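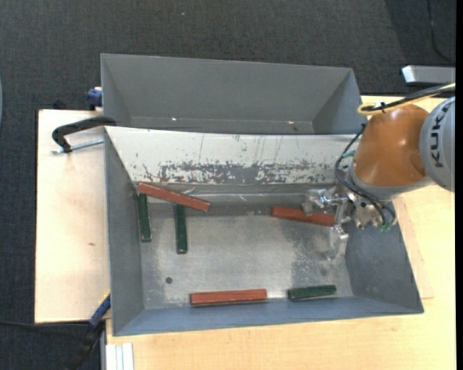

How a Robot Arm Picks a Block Out of a Bin

A robot arm does not know what a block is. It has motors, joints and a gripper, and it moves when a computer tells it to. The telling is done by software. This page explains the software for one job called bin picking: taking things out of a bin one at a time when they are lying any which way.

The software in our lab is called Zeria. It is made of four smaller programs that run in order.

1. Seeing

A camera takes a picture of the bin. To the computer, the picture is a grid of numbers. Each number says how bright a tiny square is, or how much red, green or blue is in it. The tiny squares are called pixels.

The first program is named Nepia. It looks for groups of pixels that belong together. Reddish-brown blocks and dark green blocks are fairly easy to tell from gray metal. Scratches and shiny patches are harder. A bright scuff can have a straight edge, and so can a block, so Nepia checks the size and shape of every group before it calls it a block.

2. Working out the pose

Knowing that a block is there is not enough. The arm needs its pose. A pose is two facts put together: where a thing is, and which way it is turned.

Try it with an eraser. Lay it flat, then turn it a little, then rest one end on top of a pencil. It is the same eraser with three different poses.

A block with one end propped on another block has a tilted pose. If the software treats it as flat, the fingers may arrive at the wrong height.

3. Choosing

The third program, Onness, gives every block a score from 0 to 63. A high score means the block should be easy to pick up. Points are taken away when:

– another block is lying on top of it
– it is so close to a wall that a finger would not fit
– the camera can see only a small part of it

The block with the highest score goes first. Color makes no difference to the score. A block underneath another one usually has to wait, in the same way that you take the top book off a pile before the one below it.

4. Planning the path

The last program is Trastari. It plans how the arm will travel. A bin has walls, and the arm has hoses and cables that need room too. Trastari keeps a simple model of the bin and the arm in memory, and tests paths in that model before any motor turns.

For one pick it may test 503 paths. Most are thrown away – too close to a wall, too long, or bent in a way the joints cannot manage. Of the paths left over, it keeps the 5 shortest and then uses the smoothest of those.

The arm moves along the path in small steps. At each step, sensors in the joints report their angles. The software compares those angles with the plan and corrects any difference. This is called feedback control. You use it when you carry a full cup and keep adjusting your hand.

What if it misses?

Sometimes the fingers close and there is nothing between them. The gripper reports how far it closed. If it closed all the way, the software marks the pick as a miss, moves the arm out of the bin and starts again at step 1 with a new picture. It cannot reuse the old picture, as the blocks may have been pushed.

Words to know

Pixel: one tiny square of a picture.
Pose: where a thing is and which way it is turned.
Path: the route the arm follows.
Feedback: measuring what happened and using it to make a correction.

Something to try

Put several erasers in a shoebox and shake it. Write down the order you would pick them up in, using only two fingers and without touching the sides. Then do it, and take a fresh look after each one. Did you have to change your order?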